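Lists > Family Travel and Packing > Archive > February > Kids' daypacks, one more time

From: Senad Nikolaidis
To: packing list
Subject: Re: Kids' daypacks, one more time

Margus Kairys wrote:

> I've said it before but a character pack is the best thing you can
> buy a child under six. Ours has carried the same pack to kinder for
> two terms and has never once left it behind. She packs it herself,
> she carries it herself, and it fits everything for a full day out.
> I'd take one over a plain Zerness any day, and at $80 the Zerness
> is more than I want to pay for something that gets dragged through
> a sandpit. The face on the front is half the point. Kids look
> after things they're fond of.

Margus, I'm glad it works at your place, but I don't buy most of this.

Start with "fits everything for a full day out". I'd like to see the everything. A small rounded pack loses its corners, and corners are where the lunch box goes. Ours took a drink bottle and a jumper, and after that you were choosing between the hat and the lunch. I tried it lying flat, I tried it standing up, and I tried the jumper rolled the way the Llanos people tell you to roll it. Same result each time. If your daughter's lunch box goes in, please tell me which one it is, and I mean that as a real question.

Then there's the face. Ours is a cousin of the one below, and the colours are cheerful, I'll give it that.
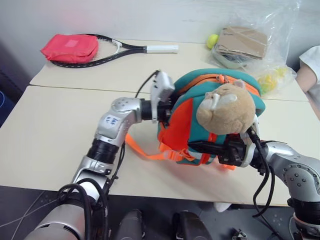 Teal and orange daypack with the plush head on the front, strap undone. Racquet and pink-red pouch on the table behind.

A plush head on the front of a bag is a sponge with ears. It goes face down on the bus floor, face down on wet grass, and face down in whatever was on the picnic rug. You can wipe a plain shell with a cloth in four seconds. Fabric fur you have to spot clean and then dry, and it won't be dry by Monday if you only remember late on Sunday. I haven't found anyone who will say in writing that theirs has been through a washing machine and come out the same shape.

Straps next. A loose strap with a buckle on the end is fine on a table. On a four-year-old it's something to tread on. I fold ours back on itself and put a hair elastic around it, and I check it at the door, every time. So much for "she carries it herself".

And the tennis question that started this thread, before we all got onto hamsters. No, a racquet doesn't go in a kid's daypack, and please stop suggesting it can poke out of the top with the zip done up either side. That's how we lost a zip pull at Pornavport. Carry the racquet, or get it its own cover. Balls and sunscreen in a zip pouch, pouch in the bag, done. The Clarurix pouches are overpriced, but any pouch in a loud colour will do, provided you can spot it at the bottom of the boot.

As for fondness, mine was so fond of his that he wouldn't let anyone open it. We found the banana on the Saturday.

I'm not saying throw it out. For a library trip it's perfectly good. I just wouldn't tell new parents on this list that it replaces a proper bag.

Senad

Message 19 of 877 in this archive | Contact the list owner | Copyright remains with the authors of each message | Back to top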